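생활 정리 실습 강의 노트 4주차
뚜껑 있는 보관함 다루기: 분리, 담기, 닫기

담당: Welington Barbosa
교재: Gravano 정리 실습서 41쪽부터

지난 시간에는 서랍 안을 칸으로 나누는 방법을 다루었다. 이번 시간에는 뚜껑이 분리되는 플라스틱 보관함을 쓴다. 실습실에 있는 보관함은 제조사와 크기가 제각각이므로 자기 자리의 것을 먼저 살펴보고 시작한다.

1. 용어

본체: 물건이 들어가는 통 부분.
테두리: 본체 윗부분을 두르는 가장자리. 뚜껑이 얹히는 곳이다.
뚜껑 융기: 뚜껑 표면에 솟아 있는 줄. 제품에 따라 위에 쌓는 상자가 미끄러지지 않게 잡아 주거나 뚜껑이 휘는 것을 줄인다.
잠금 손잡이: 본체 옆에 달린 걸쇠. 들어 올리는 손잡이와 겸하는 제품도 있고 따로 달린 제품도 있다. 노트에서는 둘을 구별할 필요가 있을 때만 따로 적는다.

2. 시작 전 배치

뚜껑을 열면 본체 안에 넣거나 벽에 세우지 말고 작업면에 눕혀 둔다. 세워 둔 뚜껑은 넘어지기 쉽고, 본체 안에 넣어 두면 담을 때마다 다시 꺼내야 한다. 본체는 작업면 안쪽에, 뚜껑은 그 앞이나 옆에 둔다. 둘의 각도까지 맞출 필요는 없다. 닫을 때 어차피 돌려서 맞춘다.
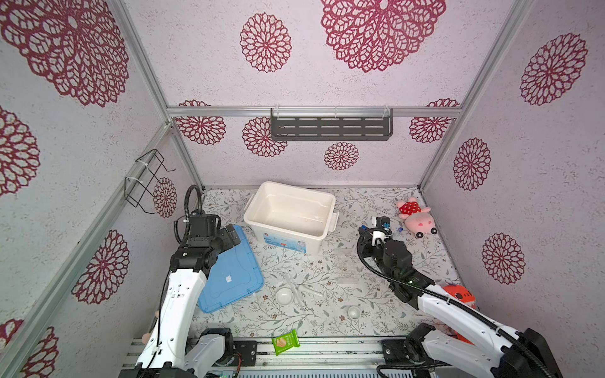

그림 1. 열린 흰색 본체와 왼쪽 앞에 눕혀 둔 파란색 뚜껑

라벨이 붙은 본체는 라벨 면을 앞으로 둔다. 선반에 올렸을 때도 같은 방향이 되도록 지금부터 습관을 들인다. 제품 라벨은 떼어도 되지만 실습용은 떼지 않는다. 용량과 재질 표시를 5주차에 다시 본다.

작업면에 천이나 시트가 깔려 있으면 보관함을 끌지 말고 들어서 옮긴다. 끌면 깔개가 같이 밀리고 먼저 놓아둔 물건이 쓰러진다.

3. 담을 물건의 분류

보관함에 넣기 전에 물건을 전부 꺼내 놓고 본다. 분류 기준은 다음 순서로 적용한다.

가. 먹는 것과 먹지 않는 것. 과자 봉지는 크기가 작아 장난감 사이에 섞이기 쉽다. 따로 빼서 식품 칸으로 보낸다.
나. 눌려도 되는 것과 안 되는 것. 봉제 인형은 눌려도 모양이 대체로 돌아온다. 시험관처럼 길고 가는 용기는 다른 물건의 무게를 받지 않게 한다.
다. 구르는 것과 구르지 않는 것. 공은 작업면에 두면 굴러가므로 본체 바닥에 먼저 넣는다.
라. 자주 꺼내는 것과 가끔 꺼내는 것. 자주 꺼내는 쪽이 위로 간다.

기준 네 가지가 서로 부딪칠 때는 앞의 것을 따른다. 예를 들어 매일 꺼내는 과자라도 가 항목이 먼저이므로 인형과 같은 통에 넣지 않는다.

담는 순서는 공, 큰 인형, 작은 인형이다. 큰 인형을 눕혀 넣고 남는 모서리에 작은 것을 끼운다. 옷이나 장식이 달린 인형은 장식이 위로 오게 한다. 뚜껑을 닫을 때 천이 테두리에 물리면 다시 열어야 한다.
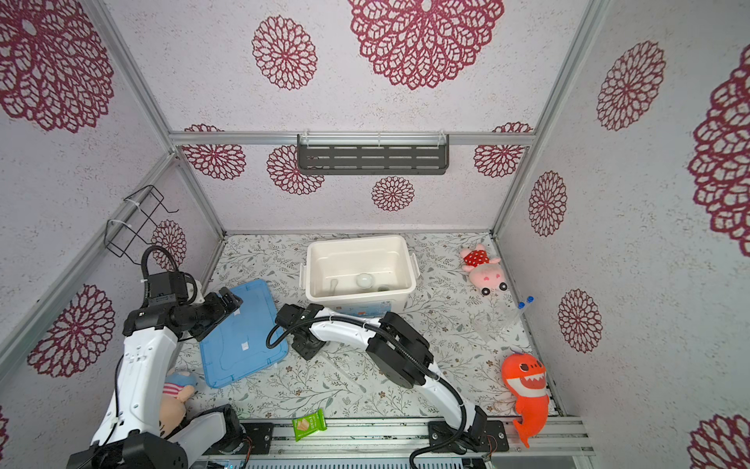 공부터 넣으면 나중에 공만 꺼내고 싶을 때 인형을 다 들어내야 하니, 저는 공은 작은 그물주머니에 넣어 맨 위에 두는 편이 낫다고 봅니다. Peixoto.

타당한 의견이다. 공을 자주 쓰는 집이라면 라 항목을 다 항목보다 앞에 두어도 된다. 다만 주머니 끈이 테두리 밖으로 나오지 않게 넣는다. 과제에 순서를 바꾸어 적을 때는 이유를 한 줄 붙인다.

4. 담는 양

본체 높이의 80퍼센트를 상한으로 한다. 가득 채우면 가운데가 볼록해져 뚜껑이 뜨고, 뜬 뚜껑을 걸쇠로 억지로 당기면 걸쇠가 먼저 망가진다. 봉제 인형은 손으로 한 번 눌러 본 높이가 아니라 손을 뗀 뒤의 높이로 잰다.

무게도 본다. 실습에서는 한 통에 담는 물건을 400그램까지로 한다. 인형 위주라면 넘을 일이 적고, 책이나 병이 들어가면 금방 넘는다. 저울은 창가 선반에 있다.

5. 닫기

1) 테두리에 걸친 것이 없는지 손가락으로 한 바퀴 훑는다.
2) 뚜껑의 긴 변과 본체의 긴 변을 맞춘다. 짧은 변부터 맞추면 반대쪽이 어긋나기 쉽다.
3) 먼 쪽 변을 먼저 얹고 가까운 쪽을 내린다.
4) 네 모서리를 차례로 누른다. 가운데를 누르지 않는다.
5) 양쪽 걸쇠를 동시에 올린다. 한쪽만 먼저 잠그면 반대쪽이 들릴 수 있다.

닫은 뒤 본체 양 끝을 잡고 조금만 들어 본다. 뚜껑이 움직이면 4)로 돌아간다. 두 사람이 한 통을 다룰 때는 한 사람이 본체를 잡고 다른 사람이 뚜껑을 맡는다.

6. 주변 정리

벽 선반과 걸이는 작은 도구용이다. 보관함을 쓰는 동안에는 새로 걸지 않는다. 빈 걸이는 빈 채로 두고, 담다가 남은 물건을 임시로 걸어 두지 않는다. 임시로 둔 것은 대개 그 자리에 남는다.

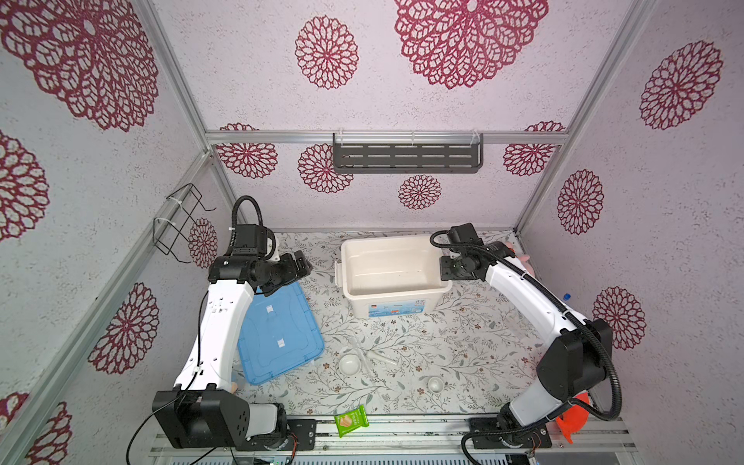 7. 과제

집에 있는 뚜껑 분리형 보관함 하나를 골라 다음을 적어 온다.

가. 본체와 뚜껑의 색, 걸쇠의 위치와 개수
나. 담은 물건의 목록과 담은 순서
다. 3절의 기준 가운데 적용하기 어려웠던 것 하나
라. 닫은 뒤 뚜껑이 떴다면 어느 모서리였는지

분량은 한 쪽이면 충분하다. 제출은 Gadovari 과제함, 마감은 다음 수업 날 오전 9시. 보관함이 없는 사람은 Wurnside 실습실에서 빌릴 수 있고, 대여 장부에 통과 뚜껑을 한 줄씩 따로 적는다.

다음 시간: 라벨 쓰기와 쌓는 순서. 굵은 펜과 종이테이프 지참.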